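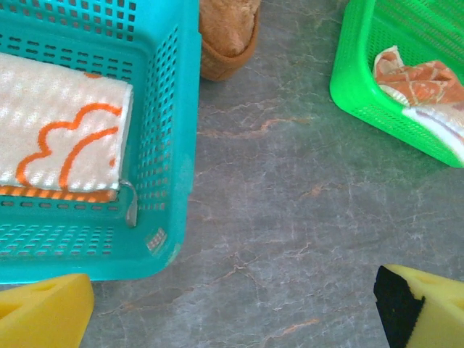 Au pliage : la serviette à motif orange dans le panier bleu-vert, et tout en bas les deux doigts jaunes du robot.

Le robot qui apprend à ranger les serviettes

Tu as déjà essayé de plier un drap-housse ? Ça part dans tous les sens, les coins se sauvent et on finit avec une grosse boule ! Pour un robot, le linge est encore plus difficile. Une boîte garde sa forme quand on la soulève. Une serviette, elle, change de forme dès qu'on la touche.

À la blanchisserie Timmermans, on lave les serviettes des piscines, des hôtels et des crèches de la région. Il en passe 2 000 par jour ! Depuis le mois de juillet, un robot appelé Rillari travaille dans la salle de pliage avec l'équipe.

Des doigts en mousse

Regarde bien les doigts de Rillari : ils sont en mousse jaune. L'un des deux porte aussi une bande de mousse noire, du côté qui touche les objets. Un doigt tout dur pourrait tirer sur les fils du tissu éponge. La mousse, elle, s'écrase un peu et épouse la forme du tissu — exactement comme le bout de tes propres doigts quand tu pinces un pull.

Et les yeux ? Rillari a une petite caméra près de ses doigts. Quand son bras bouge, sa vue bouge aussi. Imagine que tes yeux soient collés sur ton poignet : pour regarder dans un panier, il faudrait tendre le bras au-dessus !

Plié ou en boule ?

Dans le panier bleu-vert, la serviette est pliée bien à plat. Dans le panier vert vif, le tissu orange et blanc est tout chiffonné. Toi, tu vois la différence en un clin d'œil. Le robot doit l'apprendre, avec beaucoup, beaucoup d'exemples. Les plis cachent une partie du dessin, les bords disparaissent, et le même tissu n'a jamais deux fois la même allure.

Et les gens, alors ?

Griet Groen travaille au pliage depuis 9 ans. Avant, elle faisait le même geste toute la journée, et le soir ses épaules lui faisaient mal. Maintenant, elle passe 2 heures par jour à montrer des mouvements à Rillari. Elle guide son bras, elle recommence, elle corrige. « C'est comme avoir un apprenti qui ne dit jamais bonjour », raconte-t-elle.

Sa collègue Roos Vanhove s'occupe du linge abîmé : une couture qui lâche, une tache qui reste, une étiquette à recoudre. Pour ça, il faut de bons yeux et de l'expérience, et Rillari n'y connaît rien du tout.

Tout n'est pas devenu facile pour autant. Le robot est lent, et il faut s'arrêter pour l'aider quand il attrape mal un coin. Au début, des personnes de l'équipe avaient peur de perdre leur place. Elles en ont parlé avec la direction, et 4 d'entre elles ont suivi une formation pour apprendre à régler la machine. C'est un nouveau métier dans l'atelier !

À toi de jouer

Prends une serviette et essaie de la plier avec seulement le pouce et l'index de chaque main. Ensuite, recommence avec une seule main. Alors, combien de fois un coin s'est-il échappé ?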